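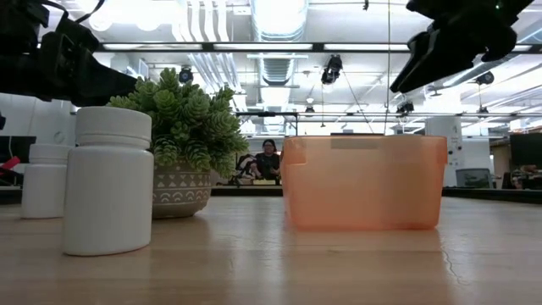

I've taught two people to drive, one person to swim and a great many children to play the recorder, so when Maarja Rimkutė asked if I'd like to come over to Jornevbridge and teach a robot to tidy a table I said yes before she'd finished the sentence. How hard could it be? The job is called Sindine (it's the name of the project as well as the thing they shout across the room when a session is starting) and on paper it's about as simple as a job gets. You've got some plain white bottles, an orange bin you can see the light through, and two black grippers hanging over a wooden table. Bottles go in bin. There's also a succulent in a rather lovely pot with little triangles round the rim, and the succulent is to be left alone. I was told that last bit twice.

I should say straight off that I'm not technical. I write about gardens mostly, and sometimes about my knees. But I've been curious about this for ages, ever since my brother-in-law came home from Filtard, where he packs orders, and told us over Sunday lunch that the new machines on his floor were "shown, not programmed". I had a picture in my head of someone holding a robot by the wrist like a toddler crossing the road. And I wasn't far off, as it goes! There is a version of it where you do exactly that. You take hold of the arm, somebody presses a key to make it go slack, and you walk it through the move yourself while it remembers where all its joints were.

They let me try that one first. It's lovely for about a minute. The arm is heavier than you think and lighter than you think, both at once, like pushing a canoe with someone asleep in it. Then you notice that your own hands and elbows are all over the place, and so does the machine. Maarja explained that the cameras are recording the whole time, and if they're full of my cardigan then my cardigan becomes part of the lesson. The robot could end up thinking a cardigan is how bottles get moved.

So for Sindine they do it by remote control. You sit well back from the table with a pair of handles, one for each side, and whatever your hands do the two arms do as well. Squeeze the handle and the gripper closes. Every time you do the job from start to finish it's saved as one go (they say "demo" or "episode", and I never worked out if there was a difference), and when there are enough goes the computer is set to learning from the lot. Enough, for a task like this one, is some 900. I laughed when Farzad Asadi told me that. He didn't.

Farzad does most of the teaching here. He used to do stage puppets, big ones, the sort that need people inside the legs, and he has the stillest hands I've ever seen. Watching him clear the table is a bit like watching someone ice a cake. In he comes from the side, down, a tiny wait, close, up, across, open. His best time is 19 seconds and he's slightly embarrassed about it, as if it were showing off. Speed is discouraged. If you snatch at a bottle and get away with it, you've taught snatching.

My own first try took a good deal longer than that and ended with a bottle rolling off the table and under a chair. I'd forgotten that I had a second arm, you see. It was just sort of parked there in mid-air while I chased things about with my right. Farzad said everybody does this. He said it in the voice I use for recorders.

The trouble is that you can't feel anything. I hadn't thought about how much I rely on that. When you pick up a bottle at home you don't look at it really, you look roughly where it is and your fingers sort out the rest. With the handles there's no weight and no edge and no squeak of plastic. You close until it looks closed. Then you lift and either the bottle comes too or it doesn't, and if it doesn't you have to decide in a hurry whether to carry on and fix it or stop and throw that go away. I assumed you'd always throw it away. Not so! Maarja likes a certain number of near misses kept in, so long as they're put right tidily, and she has a long-running argument about it with Justinas Ķēniņš, who does the learning end of things and would like everything clean, please.

I got to sit in on a round of this argument over lunch. Justinas's view is that if you show a pupil a mistake, you've shown a pupil a mistake. Maarja's view is that a pupil who has only ever seen perfect work will stand there like a lemon the first time something tips over. I've taught children, I'm with Maarja. But I did see what he meant when he played me some of the first version, trained on 500 goes by several different people, and the arm dithered over the nearest bottle with a little sideways shuffle before committing. "That's Liis," said Justinas, and Liis Eglītis, who was eating a satsuma at the next desk, said yes it was and she was sorry. She'd had a habit of lining up twice. The robot had picked it up the way you pick up somebody's accent on holiday.

After lunch they put me on a different screen, and this was the thing that changed my whole afternoon. Up to then I'd been looking at the table from where I sat, across the room with my glasses on. But each arm has its own little camera down by the gripper, and Farzad turned the monitor round and said have a go looking out of that instead.

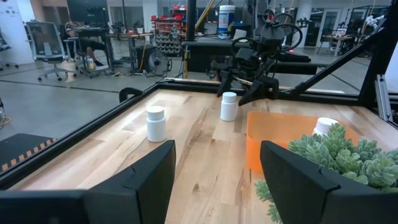 The view from one gripper, with the other arm reaching over the far side of the table and the succulent close by on the right.

Well. It's like putting your head inside a glove. You've got two great black fingers at the bottom of everything and the whole world happens in the gap between them. A bottle that had looked easy from my chair was suddenly a long way off with the other arm looming above it, and another one was in the bin behind all those fat little blue-green leaves, just its white cap and shoulders poking up. I understood the plant at last. I'd thought it was there for cheerfulness. "It's there to be in the way," said Farzad, quite happily. From where a person sits it's off to one side and you'd never give it a thought, but from down at the gripper it's a hedge.

I got better after that, I did! I stopped driving the arms and started, I don't know, leaning with them. I would look from my chair to plan and then look from the glove to do the last bit. I learned to come at a bottle from the cap end when it was near the leaves and from the side when it had room. I started using my left. There was one go, late on, when I picked up with the left arm while the right was still letting go over the bin, and somebody behind me made an approving noise, and I'm not going to pretend I haven't thought about that noise since.

By teatime I'd done a fair few, and Maarja went through them with me. She scores each one 0 to 3, and I had a small heap of threes, mostly from the end, and rather more ones than I'd have liked. A one, if you're wondering, is when the job gets done but you wouldn't want anyone to learn from it. I think I've had whole years like that.

What I hadn't expected was how tiring it would be. My hands were fine, it was the patience that ached. You do the thing, Liis moves everything to somewhere new (a bottle further back, the bin nudged over, the pot turned), and you do the thing again, and you have to do it as if it mattered every single time. I caught myself getting sloppy in the middle of the afternoon and talking to the bottles. Arnaldo Peixoto, who runs the lab and had wandered in to see how the garden lady was getting on, told me they keep the sessions short for that very reason. A bored teacher goes straight into the recordings, he said, and you can't find her afterwards to take her out.

I asked him who all this was for. He was a bit careful about it. Žukauskas, who are paying for part of Sindine, want something that can clear and sort small items off a bench where people are also working, with all the mugs and spectacles and pot plants people bring with them. He thinks that's some way off. He'd be pleased, this year, with bottles in bins and the plant still upright.

The next version goes in for its training in August and they've promised to let me know how it does. Mine are in there with all the others now. Maarja says she'll keep an eye out for anything with a late left arm. I've bought a succulent for the kitchen windowsill and keep knocking it with the tea towel.

Words by our garden columnist, 1st July

More from the magazine
The mender of Mill Lane and her wall of broken clocks
My knees and the hill: a year of walking to work
What to do with too many courgettes
Learning the recorder at sixty
Letters: your thoughts on talking tills

Contact us | © All rights reserved | Back to top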